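How to Collect a 24-Hour Urine Sample at Home

If your kidney clinic has asked for a 24-hour collection, good news: this is one of the most useful tests you can do from your own bathroom, and you don't need any special skill to do it well. You need a day at home, a bit of fridge space and a way to remember. That's it!

A single cup tells us how your urine looked at one moment. A full day lets us see how much protein, calcium, sodium and so on you pass from one morning to the next, which changes a lot with meals, sleep and exercise.

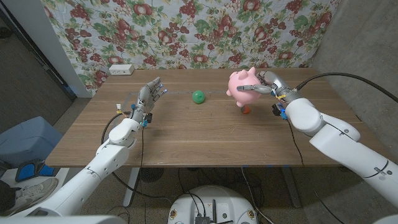

Tirnora Kidney Clinic — Patient Education Team

What you'll have in your kit

The big orange jug with your name on it, a collection pan that fits under the toilet seat (or a hand-held urinal if you asked for one), and a form with two blank lines for your start and finish times. Check the spelling of your name and your birth date on the label before you start. If your jug has liquid or powder in the bottom, leave it there. It's a preservative, and some kinds can burn skin, so pour slowly and never urinate straight into the jug.

Starting

Pick a morning when you expect to be near home. Get up, empty your bladder into the toilet and flush. Yes, flush it! That urine was made overnight and belongs to the day before. Write down the time right then. Say it's 7:00 a.m. — your collection now runs until 7:00 a.m. tomorrow.

Through the day and night

From here on, every drop goes in the jug. Use the pan, pour, put the cap back on tight and return the jug to the fridge or a cooler with ice. Nighttime trips count too. Go before you have a bowel movement so the two don't mix, and keep toilet paper out of the pan.

Drink the way you normally drink. People sometimes push extra water to "help," and we'd much rather see an ordinary day. The same goes for food and salt. Take your medicines as usual unless your nurse told you to skip one.

A sticky note on the toilet lid works wonders. So does a phone alarm, especially if you tend to go on autopilot at 3 in the morning.
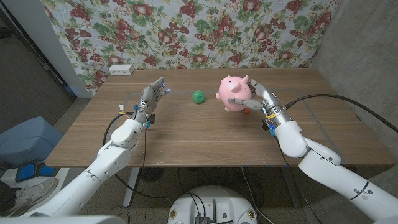
Two robot hands, a pink piggy bank

Finishing

At the same time the next morning, empty your bladder one last time and put this one in the jug. Write the finish time on the form. Bring everything to the lab that same day, kept cold on the way. The Perusero Street entrance is closest to the lab window. Most people have a blood draw at drop-off so we can compare creatinine levels.

If you miss one

Stop, call us, and ask for a fresh jug. Please don't guess or top it up. Even 200 mL poured down the drain can throw off the result, and 400 mL certainly can. Starting over is a nuisance, but we would so much rather have a good sample a day or two later.

Call before you start if you have your period, a fever or signs of a bladder infection. Ask for Ravinder Sawatzky or Vernon Chisholm at the nurses' desk.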